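Open day at Jakolano ran from ten till three, and Etornam Nutsugah had the family at the roller door by twenty to. Her dad had worn his good jumper. Her nephew Isura, who was nine and had been promised robots, had his nose on the glass.

"Is that one?" he said.

"That's a forklift, mate."

"Is *that* one?"

"That's Mr Solís."

Mr Solís let them in. He was the boss, more or less, and he gave everyone a sticker with a number on it for the barbecue. Isura got 59 and stuck it on his forehead.

There were 300 people on the list, and by half past ten it felt as though most of them were standing between Etornam and the big hall. She didn't care. She'd been with the company since winter, and for all those months she'd been trying to explain her job over dinner. Grippers, she'd say, and hold up her fingers like a crab. You wear them on your arms and you do ordinary stuff, and the machine learns the ordinary stuff from you. Her dad would nod and pass the rice. He had driven trucks out of Grenell for most of his life and he was polite about anything with a plug.

But today he could see it! She walked them past the battery room (closed), past the wall of old prototypes (her favourite, the one that looked like a toaster on stilts, had a Christmas bauble hung off it already), and down the ramp to where the morning's demonstration was getting under way.
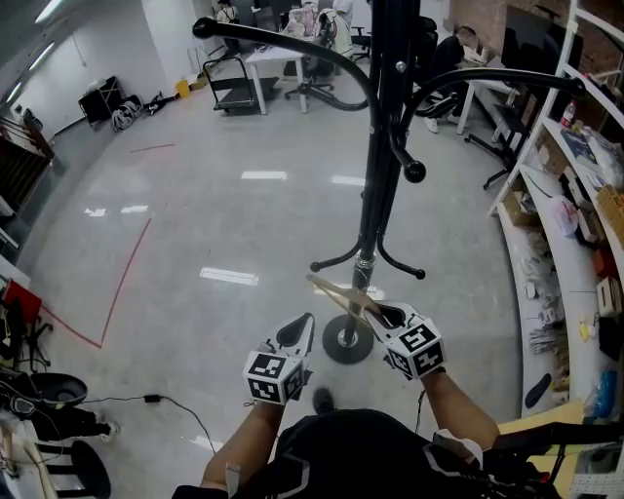
Etornam had asked for the coat rack herself. The others had wanted to show off with something flashy, a gearbox maybe, but she'd held out at the planning meeting and said that everybody's nan has a coat rack, and everybody knows when one's being handled badly. It was a lovely awkward thing, too, with its long curved arms up high and four more hooks spread out down low, so there was always another knob waiting to catch your sleeve. You had to think about where your elbows were going. She'd spent a whole afternoon learning to move round it, and had gone home and hung up her own coat as though it were made of eggshell.

"So the cubes are how it knows where your hands are," she told her dad, pointing to the blocky black patterns. "It reads those. Then it's got the whole path, in and out."

"And it's watching now?"

"It's watching now."

He straightened up a bit and smoothed the jumper.

The small crowd had gone quiet, the way people do at the cricket when a bowler turns at the top of his run. A gripper drifted in towards the pole. A woman holding a baby whispered, "Ooh, careful," and then looked embarrassed, and Etornam could have hugged her. That was it exactly! That was the feeling she'd never managed to get across the dinner table. You watched a bit of plastic creep up on a pole and your own fingers started closing.

"Left a bit," Isura breathed.

When it was over they clapped. They clapped for a coat rack.

Then came the part Etornam had been nervous about. Mr Solís wheeled in the arm they called Solly, which he pretended not to know was named after him, and set it going on what it had learned. It had 680 runs under its belt, all of them done by people in this building, and 41 of those were hers if you were generous about the one where she'd sneezed.

Solly reached out and stopped.

It stayed stopped long enough for someone's phone to ring and be answered and be hung up. Etornam held her breath. Her dad put his hands in his pockets, took them out again, and leaned towards her.

"Is it broken?"

"It's deciding."

"I had an offsider like that."

The arm dipped. It came in low, slid past the nearest hook with a gap you could have posted a letter through, and closed on the pole so gently that the rack didn't even shiver. Then, before it let go, it gave a tiny sideways waggle. Hardly anything. A wobble of the wrist, the sort you'd make to be sure.

Etornam made a noise.

"What?" said her dad. "What's wrong?"

"That waggle," she said. "That's me. I do that."

"You do what?"

"That! I do it with mugs, I do it with the car keys, I give it a little jiggle before I let go. I must've done it every single run." She had both hands on top of her head. "It thinks that's part of it. It thinks that's how you hold a thing."

Her dad didn't answer straight away. He was watching Solly back off to its starting spot, set itself, and go again. In past the hook. Close. Waggle.

"That's not you," he said. "That's your mother."

And of course it was. Etornam could see her plain as day, setting the good bowl on the bench with that bit of a shake, left and right, before she'd trust it to stay there. She used to do it with the iron. She did it with babies, setting them down in the cot, and they never woke.

"Well, I'll be blowed," said her dad.

Mr Solís came over, beaming, wanting to know what everyone thought, and started in on how they were aiming for 1000 runs by the end of the season and how the wobble was a quirk they'd probably filter out in the next round of training.

"No," said her dad.

Mr Solís looked at him.

"I'd leave that in," said her dad, perfectly friendly. "If it was my shop. It's checking, you see. It's making sure before it lets go. You'd want that in a robot."

"It does drop fewer things than the other one," Mr Solís admitted.

"There you are, then."

They stayed for another four goes. Isura lay on his stomach behind the tape to see it from underneath and reported that it was just as good from there. The woman with the baby came back with her husband and made him watch. Around them people were drifting off to the smell of onions, and over the loudspeaker somebody was calling numbers for the barbecue, fifty-seven, fifty-eight.

"That's nearly me!" yelled Isura, and shot off up the ramp with his sticker flapping.

Etornam went to follow, but her dad hadn't moved. He'd got his glasses out.

"You go on, love," he said. "Save us a snag. I'll just see it do one more."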